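Bergþóra Frandsen
1/ Friday, and I get to post about my favourite part of the job: collecting demos! We're teaching an arm to handle thin, floppy stuff, and the only way there is piles and piles of examples. Bit of a thread.

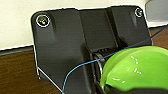

Wrist cam view. Black plastic, two shiny screws, and one very thin blue line running right across the lot.

2/ The set is called Jellia (Omon picked the name, I've stopped asking). As of this morning it stands at 982 episodes. The target is 2420 before we train the next proper version, so there's a way to go, but in April we had 83!

3/ An episode is one person guiding the arm through one go at one task. Start, do the thing, let go, stop recording. Most of mine come in under a minute. Then you reset the table and do it again, a little differently. I put the radio on.

4/ The "a little differently" bit is where I got it wrong at first. I was so pleased with my neat starting position that I used it for days, and the model learnt my neat starting position. Move the part two centimetres and it grabbed at thin air. Now I shuffle everything between goes, me included (I swap hands on the controller).

5/ Why I love the wrist view: look how fine that blue line is against the black. It even goes a bit see-through. From the overhead camera you'd struggle to find it at all. Down at the gripper you get the curve of it, and the curve is what I want the model to pay attention to.

6/ Shiny screw heads are a pain, by the way. They throw little flecks of colour that shift with the light, so I record some batches in the morning and some after four when the sun's gone off the bench. Kragh wanted to cover them with tape. I say leave them in, the real world has screws.

7/ We keep the fumbles too! 14 of this week's are tagged "recovered", meaning the grip went wrong and the person sorted it out without stopping. Those are gold. I'd happily have nearly all of next week be fumbles.

8/ Someone asked what we use for tagging. It's Lumberg, our own little in-house thing, three buttons and a notes box. The notes box gets used far more than I expected. Mine mostly say "bit slow, sorry".

9/ Right, back to it, I want to get past the thousand before I go home. Questions welcome, I'll answer between resets :)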